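Ticket: gripper closes off-centre after fingertip change
Cell: Brelell, block stacking bench
Opened by: Melquiades Ocampo
Status: solved, leaving open for comments

Good news on this one! After the fingertips were swapped in December the gripper kept meeting the cubes slightly to one side, so the left finger touched first and nudged the cube before the right one arrived. Small error, but it adds up quickly once you start stacking.

What I tried first: re-homed the arm, re-taught the pick point, checked the black tape square on the table against the taught place point. All fine. Then I opened the gripper fully over the table and looked at the two orange tips from the wrist camera. 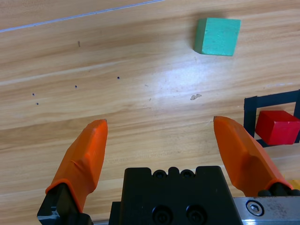 The fault was in the left finger mount. One screw had been done up before the orange cover was fully seated, so the finger sat a hair proud of its base. I backed it off, pushed the cover home, and tightened both sides a little at a time, swapping left and right as I went. Lovely difference straight away — the closing sound is cleaner too.

After that I reset the gripper zero in Lirnia (Tools, then Gripper, then Zero with jaws closed) and ran the stacking job at low speed. 9 picks, all centred. Then 200 at normal speed overnight, with 7 retries in the log, every one of them at the pick and none at the place. I'm really pleased with that.

Next I went over the fork sensor on the table. Its tape had been redone, so I made sure the body couldn't rock and that the thin cable had enough slack to move without pulling on the plug. Please press the tape down again if you lean across the bench.

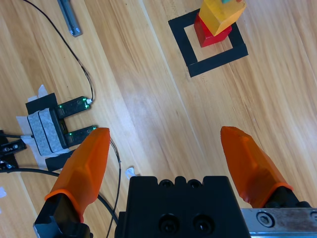
Do we need to redo the zero every time a fingertip comes off?
Every time, please, even if the same one goes back on. It takes a couple of minutes and the old value is no use once the cover has shifted.

Still to do: order spare fingertips from Skuvholm, and add a mount check to the service sheet at 1,000 cycles. The Rosales cell has the same gripper, so I'll look at that one next — I'd love to know if it has the same trouble.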